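Ticket 816: left and right recordings drifting apart on clothes-folding takes
Product: Lollitmont capture kit, pair 008
Status: Resolved

Hello everyone, and thank you for being so patient with my last ticket! We're collecting folding examples at the Lenley home, and when I line up the two grippers afterward, the right one lags a little more with every take. By the sixth it's closing on fabric the left has already let go of, and the training job throws the whole pair out. We need 2,000 good folds, so you can imagine my face.
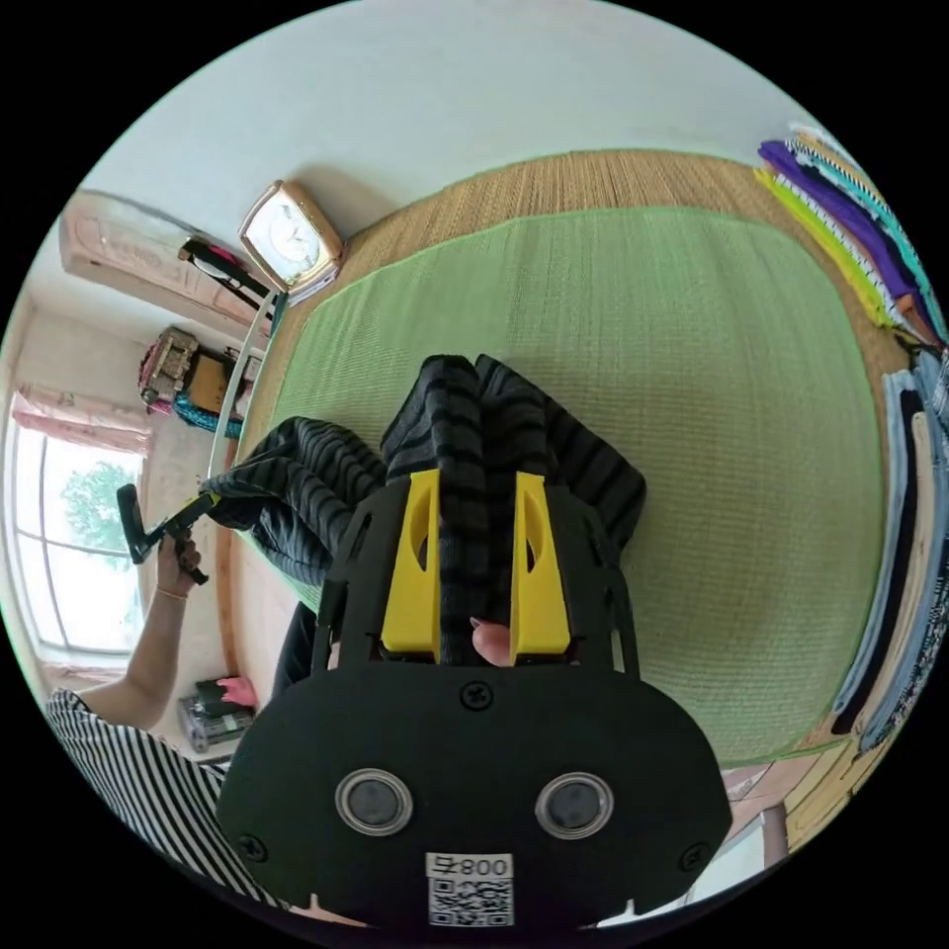 What I've tried so far

Restarted both grippers, swapped the cards, and ran 6 short takes in a row. The drift came back every time. I also re-ran the pairing step in Vi, which reported everything as fine.
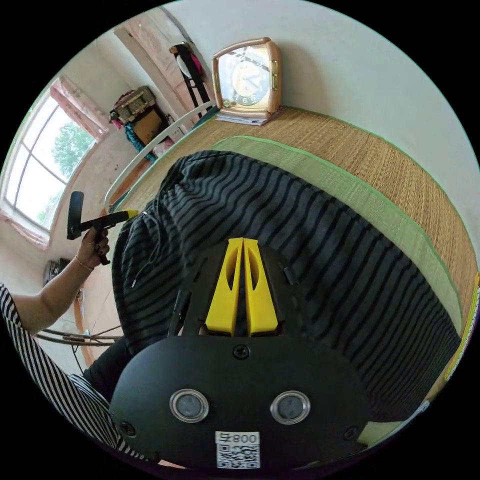

Drift is easiest to measure against something that doesn't move, so I stopped trusting the file times and went looking for a landmark. Striped knit is lovely for the model but hard on me, as one fold looks so much like the next. The square clock standing against the wall has been much kinder — I mark the moment it enters each view and compare from there. The gap grows steadily, with no sudden jumps.

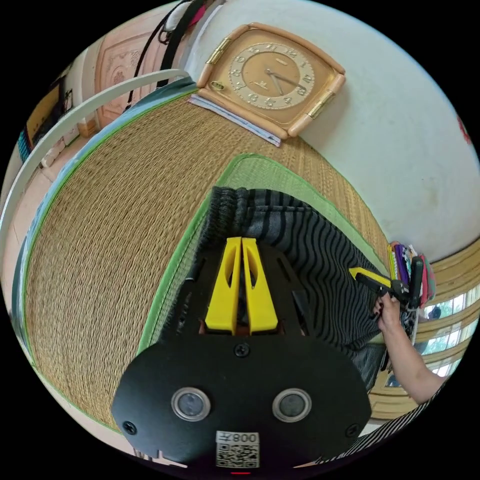 Fulvio Dal Bello replied that a steady gap usually points to the two clocks being synced only once, at power-on. He asked whether we were leaving the grippers running between takes, and suggested syncing again before every garment.

We were, I'm afraid! They stayed on all morning while we refolded the pile. I'll try it his way and report back.

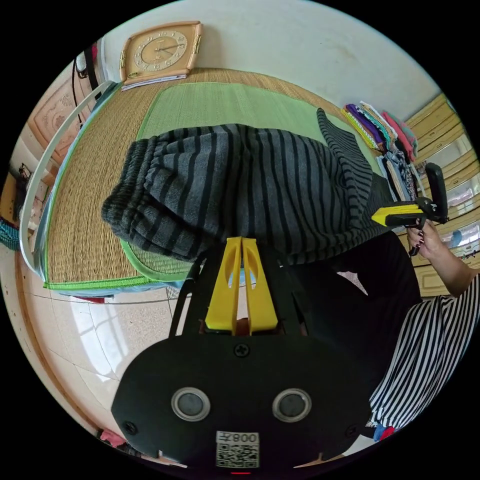

Posted by Biljana Nikolaidis, 4:40 p.m.

Synced before each garment and recorded 100 more folds. All of them paired up cleanly, and Vi accepted the lot. I've added the step to our Lenley sheet and set the older takes aside until Natalina Rizzi can try correcting them. Please go ahead and close this one, with my thanks to Fulvio.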